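¿Por qué seca una toalla? (y cómo doblarla sin que parezca un churro)

Hola otra vez, soy Tala Azar. En agosto escribí sobre las esponjas y me llegaron un montón de preguntas. La que más se repetía era esta: si una camiseta vieja también es de tela, ¿por qué no seca igual que una toalla? ¡Me encanta esa pregunta! Fui corriendo al armario del baño, saqué todas las toallas que tenemos en casa y me puse a mirarlas con lupa. Con lupa de verdad, la de los sellos de mi abuelo.

Mira una toalla muy de cerca

Coge una toalla y acércatela a los ojos hasta que casi te haga cosquillas en la nariz. ¿Ves esos hilitos que sobresalen? Son bucles, como lazos diminutos que salen de la tela y vuelven a entrar. Una camiseta no los tiene, y por eso es tan lisa. A la tela con bucles la llamamos felpa, o tela de rizo, y se hace en un telar que trabaja con dos grupos de hilos a lo largo: unos van bien tirantes y forman la base, y los otros van más sueltos y se levantan para hacer el rizo.

Ahora imagina una gota de agua que cae encima. El agua se mete por los huecos que quedan entre los hilos y también entre las fibras de cada hilo, que son finísimas. Le gusta pegarse a las cosas y trepar por los sitios estrechos (eso se llama capilaridad, una palabra estupenda para soltar en la cena). Cuantos más bucles, más rincones donde puede esconderse el agua. El algodón ayuda mucho, porque sus fibras se llevan de maravilla con ella y la dejan entrar.

Un experimento para la cocina

Necesitas un plato con un poco de agua, un trapo liso y una toalla pequeña. Échale al agua unas gotas de colorante si te dejan, que así se ve mucho mejor, pero usa telas viejas, por favor. Yo estropeé una buena y todavía me lo recuerdan.

Mete una punta del trapo en el agua y una punta de la toalla al lado, y deja colgar el resto de cada tela por fuera del plato. Cuenta hasta 83 despacito. ¿Hasta dónde ha subido el agua en cada una? Repítelo 3 veces y apúntalo en una libreta, porque a veces una tela hace cosas raras la primera vez. Una toalla recién comprada, por ejemplo, puede secar bastante mal – suele llevar restos de los productos que le ponen en la fábrica para que esté suave, y hace falta lavarla.

¿Y por qué se queda tiesa?

Otra pregunta que me hicisteis. Cuando la toalla se seca muy quieta en el tendedero, los bucles se quedan aplastados y un poquito pegados unos a otros. Si el agua de tu zona tiene mucha cal, todavía peor. Prueba a sacudirla fuerte antes de tenderla y otra vez cuando la recojas. ¡Plas, plas! Los rizos se levantan y la toalla se ablanda. En mi casa la sacudimos en el balcón, y la vecina de abajo ya sabe lo que toca.

Antes de doblar, estira

Vale, ya está limpia y seca. Ahora hay que guardarla, y aquí mucha gente hace una bola y empuja la puerta del armario con la rodilla. Yo también lo he hecho. Pero doblar bien es casi un juego de geometría: una toalla es un rectángulo, y un rectángulo se puede partir por la mitad muchas veces y siempre sale otro rectángulo más pequeño.

El truco está en el principio. Busca las dos esquinas de un lado corto, agárralas bien y levanta la toalla sobre la mesa hasta que ese borde quede casi recto. Los costados caen solos gracias a la gravedad, que trabaja gratis. Puede que queden arruguitas por el medio, y no pasa nada: al apoyarla las alisas con la mano.

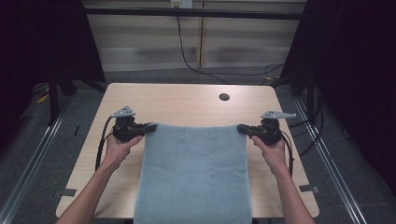

Los dobleces, uno por uno

Apoya la toalla entera en la mesa y pásale la palma desde el centro hacia fuera. Después lleva el borde de abajo hasta el de arriba, esquina con esquina. Si una esquina se asoma, abre y vuelve a empezar, que no hay prisa.

Dobla otra vez por la mitad en el mismo sentido. Te queda una tira larga y gordita. Ahora viene mi parte favorita: divide la tira en tres trozos iguales con la mirada, dobla un lado hacia dentro y tapa con el otro. Tendrás un paquetito que cabe en cualquier balda.

¿Cuántas capas hay en tu paquete? Intenta adivinarlo antes de contarlas. Pista: el primer doblez da dos, el segundo las duplica y el último multiplica por tres.

Si haces el experimento del plato, escríbeme y cuéntame qué tela ganó. La próxima vez hablaremos de los calcetines y de dónde sale tanta pelusa.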